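Search this site
Enter keywords

Student projects: Does a text message help people remember their inhalers?

Last updated June 23, 2018

I picked asthma for my second-year project because I've had it since primary school and I'm rubbish at taking my brown inhaler. The blue one I never forget, because when you need it you really need it! The brown one is the preventer, you take it morning and night whether you feel wheezy or not, and it's so easy to skip when you feel fine.

So my question was a simple one. If people get a text twice a day, do they take more of their preventer doses than people who just get on with it?

My supervisor was Marta Hrytsenko, who was very patient with me (I changed the title three times). She put me in touch with the Merkov surgery, and they let me put up a poster and leave a pile of leaflets at the desk. I wanted 40 people and I got 40, though the last few took ages and I had nearly given up by then. Everyone was over 18 and had been given a preventer inhaler with a dose counter on it, the little number that goes down each time you press. That counter was the whole project really. I didn't have to rely on people telling me what they'd done, I just asked them to read me the number at the start and again at the end.

Half of them got texts and half didn't, and I drew names out of a bowl to decide who went where. The study ran for 30 days in March. For the messages I used a free service called Istness, and it was fine apart from one morning when it sent everybody the same text twice. Two people rang me about that, one of them quite cross.

What I found

In the text group, 16 of the 20 took most of their doses, and by "most" I mean at least three quarters. In the other group it was nine. I was so pleased when I worked that out that I rang my mum. Marta then pointed out that the people without texts still knew they were in a study and that I'd be asking for their number at the end, so they were probably trying harder than usual too. She also said 20 in each group is small, and it is.

I asked everybody a few questions afterwards as well. A lot of the text group said the evening message was the useful one, and a few said they'd stopped reading them by the third week but the buzz was enough. One man in Pleklow had started keeping his inhaler next to the kettle and said that did more for him than I did.

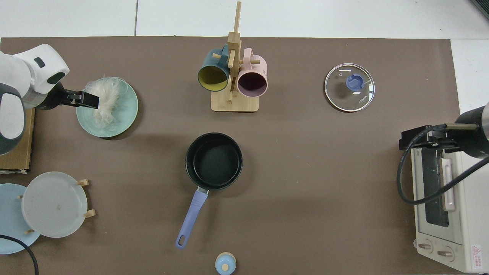

I also had a section on triggers, which got cut down a lot in the end because the counter data took over. I asked people what set their chest off at home, and dust came top, then pets, then cold air. The cleaning answers were the ones I liked reading best, as plenty of people dust their plates and ornaments with a fluffy feather duster like the white one over the pale green plate, and several said they start coughing halfway along the shelf. The asthma nurse told me she suggests a damp cloth, so I put that in the leaflet everybody got at the end.

If I did it again I'd run it for longer and I'd let people choose their own text times. Mine went out at eight and eight, which was no good at all for the two who worked nights. I'd also like to phone everyone again in the autumn to see if any of it stuck, but that depends on whether the Onyshchenko fund gives me the money for the calls.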